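Musonach Shared Workshop
Building a Hand-Held Gripper: Handout 4, Jaws, Pads and Bench Trials
Course leader: Raili Hakala
Bench support: Dariusz Makowska
Revised 2 July 2022

Before you start

You should have finished Handout 3 and have a trigger that pulls both jaws evenly. If one jaw leads the other, go back and fix it first. Uneven travel gets blamed on the pads every year, and no pad will cure it.

Bring your gripper, your logbook, a set of hex keys and a small flat file. Calipers are in the drawer under the drill press. Charge your camera at home if you can, as there are never enough outlets.

4.1 Linkage check

Open the jaws fully and hold the tool pointing down. Move each jaw sideways with a finger. A little play at the tip is normal. If you can feel a click, the pivot hole has worn oval or the pin is undersized. Replace the pin before you drill anything larger.

Next, close the jaws slowly on a strip of paper. The paper should be held along the whole length of the pads. If it swings, the pads are meeting at the top or bottom only. Loosen the pad screws, close the jaws on the paper again, and tighten while they are closed.

Do not oil the pivots. Oil runs down to the pads, and then nothing holds. Dry graphite is fine.

4.2 Pads

We use cast pads from the Kenent mold, which has a ribbed face. Mix only what you need. The two parts go in by weight, and the cup must be scraped down the sides or you get soft patches. Leave the pads in the mold overnight. Trim the flash with a fresh blade.

Ribs run across the direction of pull. Students sometimes fit them the other way because the screw pattern allows it. Mark the back of each pad with a pen before it comes out of the mold.

Smooth pads are allowed if you want to compare. They held flat plastic well in the March group and did poorly on anything with a skin.

4.3 Setting up the bench
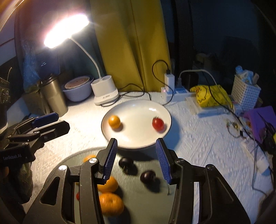
Fruit is the standard test load for this course. It is cheap, it marks easily when the grip is too hard, and the sizes vary enough to show up a bad opening angle. Use one flat dish and one tray so that every trial has a start and a finish. A cherry tomato with the green part still on, set well apart from its neighbor on a round plate, gives you a clear approach from either side. Dark cherries on the tray are the harder target, and the oranges test how wide the jaws really open. Cover the table with a light cloth and keep a lamp on it.

Keep the cables toward the back. If a cable crosses the space between plate and tray, move it before the first trial.

4.4 Trial procedure

Work in pairs, one person on the gripper and one on the log.

Start with the jaws wide open above the item. Lower until the pads are level with its widest part. Close until the item stops rolling, then squeeze slightly more and lift. Carry it to the other dish and set it down. Dropping it counts as a miss even if it lands in the dish.

Do 70 trials with each pad type, split over two sessions. Swap roles halfway. Write down the item, the result and any mark on the skin. Write misses in full, such as "rolled left before closing" or "slipped at lift." The word "fail" alone is no use to us later.

If an item is bruised, take it out and replace it. Do not eat the test fruit.

4.5 Spring choice

Two return springs are in the kit, marked 248 and 400. These are supplier part numbers and say nothing about force. The 248 is the lighter one and suits small fruit. The 400 opens faster but tires the hand. Fit the 248 first. If your jaws are slow to open after the pads are on, check for a pad rubbing the linkage before you change springs.

4.6 To hand in

Your log, signed by both partners
One used pad, labeled with your name and the mix date
A half page on what you would change in the jaw

Dariusz will return the pads with comments at the next session. Handout 5 covers the camera mount and the Doltorent bracket. Read its first page beforehand and bring the bracket already deburred.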